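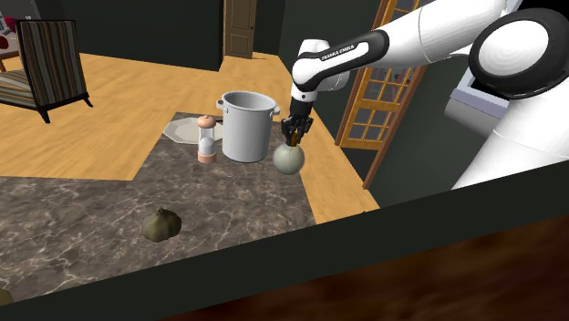
Simulated kitchen: a robotic arm holds a round flask by the neck near a stock pot.

Household Chores Remain a Test for Robots

The Layug program has completed its May review of robotic arms in home kitchens. The review covered 19 chores, including clearing a counter, moving cookware and putting away plates. All trials were run in simulation by staff at the Tetilthorpe office.

Across 975 attempts, the arm was dependable when lifting a single item from an open surface. Results were weaker when items stood close together, and some chores took up to 10 minutes. Nine of the chores were not completed in any attempt.

"We would not yet recommend these systems for unsupervised use in the home," said Lesego Botha, program lead. "Picking up an object is one step in a chore, and the later steps are where most attempts fail."

Members may request the full report from the Layug program desk.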